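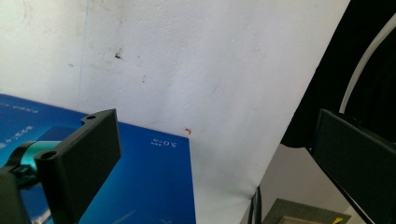 1 attachment, sent with this message

Subject: Re: [grendgate-growers] Peppers sulking, should I start over?

Good morning all, and thank you to whoever moved the archive so it can be searched again, it was a pleasure to find my own bad advice from years back.

I'm answering the pepper question below a piece at a time, so please scroll along with me. I have a big mug of tea and the house is quiet, so this may run on.

> Hi everyone, second-year gardener on the north side of Grendgate. I started
> two kinds of pepper indoors this spring, Wolier and Gelora, both from the
> Govindasamy catalog. The Gelora came up fast and look great. The Wolier took
> forever and I only got 7 seedlings out of 10 seeds.

Welcome to the list! First of all, seven out of ten is a perfectly good showing for Wolier. I have grown it since before I had this kitchen and I don't think I have ever had a full tray. The seed is slow, it wants to be warm from underneath, and it will come up over such a long stretch that the first ones have real leaves while the last ones still have the seed coat stuck on their heads like a hat. If you still have that tray of three no-shows somewhere, don't dump it yet. I dumped one once and found two peppers growing in the compost in July.

Gelora is a different animal. It's thin-walled and quick and it will grow in a teacup. People sometimes judge all their other peppers by it and then feel bad, and I'd hate for you to do that.

> They have been in 3 inch pots under a shop light and the Wolier have just
> stopped. Same size for two weeks. Leaves are a bit pale, more yellow toward
> the bottom. I water every morning before work.

I think we have found it. Every morning is a lot of water for a small pepper in a small pot. I did precisely the same thing my first few years (I had a nice little watering can and I liked using it) and my peppers sat there looking seasick. Pick a pot up right after you water and get a feel for how heavy it is. Then leave it alone until it feels light in your hand. In my kitchen that's every fourth or fifth day, but your room may be warmer and drier than mine, so go by the weight and forget the calendar.

The pale lower leaves could be the wet feet, or they could be hunger, and those two look so much alike at this stage that I wouldn't want to swear to either one. Dry them out a little first. If the new leaves at the top come in a good green, you're done. If they come in pale too, give them a weak feed, half of whatever the label says, and then wait a week before you decide anything. The waiting is hard. I find that it helps to go and weed something.

> The light is maybe a foot and a half above them. Should it be closer?

Yes, bring it down. I keep mine a hand's width over the tops and raise it as they grow. I used to hang the light on chain and S-hooks, and later I gave up and just stacked the trays on old phone books, which worked fine until the phone books got damp. Now I use upside-down dishpans. If yours is one of the newer, brighter lights, go a little higher than that and watch whether the leaves start to curl up at the edges – if they do, back it off.

> Is it too late to start over? A neighbor told me anything not the size of a
> pencil by May is not worth planting.

Oh, I do wish people wouldn't say that. Please keep them. Peppers don't care much for cold nights anyway, and a small one that goes into warm dirt will very often catch up with a big one that went out early and spent two weeks shivering. The year of the late frost I held back 5 runty Woliers on the back step because I had run out of room, and put them in long after everybody else. They were loaded by September. The big handsome ones I had planted on time never did much at all and I was still cross with them at Thanksgiving.

Starting over from seed now would be cutting it close for Wolier, and you would only end up behind where you are today. If you lose some, buy a few plants to fill the gap. The stand out on Route 833 usually has decent ones, though they don't always label them, so you may get a surprise. I once got what was sold to me as a sweet pepper and was not.

> Last thing, do I need to pinch the tops? I have read yes and no.

You'll get yes and no here too, I'm afraid! I pinch Gelora, once, when it has enough leaves that it won't miss a few, because it gets tall and floppy otherwise and goes over in the first real wind. I leave Wolier alone. It branches nicely by itself and it's slow enough already without my setting it back. There are people on this list who do exactly the opposite and bring in baskets of peppers, so try it on one plant and see what you think.

What I would pinch, on both, is any flower that opens while the plant is still in its pot. It hurts to do, I know. They'll make plenty more.

A couple of things you didn't ask about. When you do take them outside, go gently. An hour in the shade the first day, then a bit more, and bring them in at night until the nights are properly mild. The sun through a window is nothing like the sun on the patio, and I have turned a whole tray white in one afternoon by going out to lunch. And plant them at the same depth they sit in the pot. Tomatoes like to be buried up to the neck, but peppers don't get much out of it.

Also, does anyone still have Wolier seed they saved themselves? The last packets from Govindasamy gave me fruit with a longer shoulder than I remember from the old days, still very tasty, but I would love to grow the two side by side. I can trade Gelora, dill, or that flat purple bean that has taken over my fence. I have a lot of the bean. Write to me off list if you like, or bring an envelope to the swap and look for me by the coffee.

To our new member, do write back in a couple of weeks and tell us how they're doing, even if the news is bad. And give the neighbor a pepper in the fall.

Warmly,
your long-winded friend at the bottom of the hill

--
grendgate-growers mailing list
To leave the list, send a blank message with "unsubscribe" in the subject line.
Please trim your quotes when replying.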